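Notebook, hand project - July, started 3:40 pm

Great afternoon! Jawad got the wrist camera talking to the Clunia board after two evenings of dropouts, and the cause was a dumb one: I had the old Mao driver loaded next to the new one. Removed it, rebooted, live picture right away. Logged 954 pictures before we stopped to look at any of them. 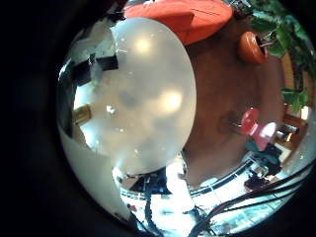
Wrist cam, pad side. Brown table and plant leaves to the right of the pad.

The pad takes up a lot of the view and there are two highlights on it, one of them big. Finn wants to mask the pad out completely. I'd like to keep it in, so we can try reading contact from how the surface looks (Revathi did something like this for her class project and has the script somewhere - ask her!).

Ran the slow close at 15 percent speed, then at 18. Both fine on the motor log, no current spikes. Didn't go higher, Uwe wants to be in the room for that.

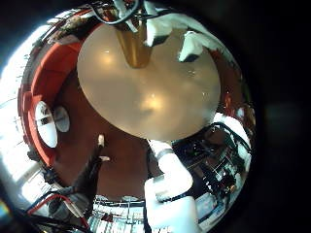 Exposure is still on auto, and I think it should be locked before the next batch. Jawad's first guess at a gain value is 81. We'll try that and one step either side.

Cable routing next. I want clips on the black bundle before the club demo, and Ottmar says there's a bag of them in the Hisico drawer.

To do: lock exposure, clips, find Revathi's script, rename the folders (they all say "test" again, my fault). Finn is already sketching a softer pad and I can't wait to try it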